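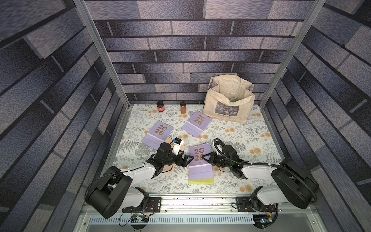 Udcombe, July

Cell check before collection, two-arm booth, with comments. Filled in by Usa Suwannarat on Tuesday morning, first session 9:30.

Hello all. I have kept the usual order of items so you can lay this next to the last sheet, and I've let myself ramble where I thought the next operator would be glad of it. The session is for the clutter comparison in the Sriwong study: same task, same two arms, patterned table and patterned walls in place of the plain gray ones. Episodes on the plain setup stand at 1629 and we won't be adding to those.

1. Base plates and rail bolts
OK. Both plates checked with the torque key, no movement when I leaned on the shoulders. Please don't skip the left one just because the right one is easier to get at.

2. Rail groove clean
Needs attention. There are dark specks and bits of debris along the upper groove. They are small, and the bases are bolted down so nothing slides through them, but I would still like it vacuumed before lunch. Brush toward the vented panel and you will only have to take the panel off later — I speak from experience.

3. Cabling at the bases
OK with comment. Red, yellow and black leads run along the rail at both ends and all connectors are seated. The looped cable on the left arm has enough slack for full reach.

4. Conduit on right arm
OK. It curls from the base up over the arm and I ran the wrist through its whole range twice while watching it. No snagging.

5. Controller board, lower right
OK. Blue indicator lit.

6. Gripper fingers
OK. Pads wiped. Left closes square, right closes square. Force limit set to 34 percent on both, per the Drollstead protocol, and please leave it there even if the tote bag handles are being stubborn.

7. Clearance between the two grippers
Passed, but read this one. Over the front calendar the fingers come nearly face to face, and this is the spot where the policy likes to bring both hands in together. The Bedel planner keeps them apart in replay, but during live teleoperation there is only you. Call out which arm is moving. It feels silly for the first ten minutes and then you stop noticing.

8. Objects laid out for the condition
OK. Three purple 2026 calendars flat on the table, the small white device with the black cap on its kraft paper, the two jars at the back, and the Monet tote in the back right corner. The yellow sheet goes under the front calendar with just a strip showing. Overlaps are deliberate in this condition (the left calendar sits on the corner of the kraft paper) so please don't tidy them!

9. Jars
OK. Lids checked by hand. If a jar tips, pause and log it, and wipe up before resuming.

10. Wallpaper and table covering
OK. No lifting at the seams, fern print flat to the table. A bubble in the covering throws off the depth estimate, and we lost 61 episodes to one before we caught it.

11. Emergency stop
OK. Pressed, both arms held, released, both arms re-homed.

A word on why we fuss over item 8. In the first pass, success on the patterned surface came out lower than on plain gray, and almost 109 of the failures were grasps aimed at a printed edge where two sheets overlapped. We'd like to know if that holds with a fresh layout, and it only means something if the overlaps are placed the same way each time.

Cleared to run: yes, once item 2 is done. Initial beside it when you have vacuumed, and put the nozzle back on the hook, please.

U.S.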